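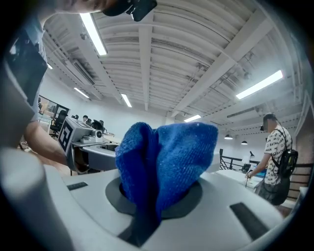

A reader wrote in after my last post to tell me that washing a down sleeping bag at home is madness and I ought to send it away to be done properly. Fair enough, and I nearly did! But the place I rang wanted more than I paid for the tent, so on Friday I cleared the day and did it myself, and I'm so pleased I could sing.

The bag is my old Novon, the 789, which has been up every hill I've ever been up and smelt like it. I'd been putting this off for years. It had gone flat across the chest and there was a patch by the hood I'd stopped looking at. Two nights on Soltumness last summer finished it off, when I lay there in all my clothes listening to the sheep and wondering why I was so cold.

So, the wash. I used the bath, lukewarm water and a small amount of down soap (Liem, the unscented one). Zip done up, bag inside out, then in you get with bare feet and tread it like grapes. The water went the colour of strong tea. I let it out, filled up again, and it went the colour of slightly weaker tea. I lost track of the rinses but keep going until you stop seeing suds, and then do one more.

Lifting it out is the scary bit. Wet down weighs a ton and the baffles inside can tear, so press out what you can in the bath and then scoop the whole lot up from underneath with both arms. I got soaked to the elbows and so did the landing.

Drying took 7 hours at the launderette on low heat, with clean tennis balls in the drum and a lot of stopping to pull the clumps apart with my fingers. Take a book. Take 12 times as much change as you think.

And then the loft! It has come back up like a loaf. I spread it on the bed and kept going in to pat it. Now it's hanging in the wardrobe, well away from its stuff sack, until we go to Edo at the end of August. Next job is the boots, and I've already got the wax out.

Posted 16/08/2024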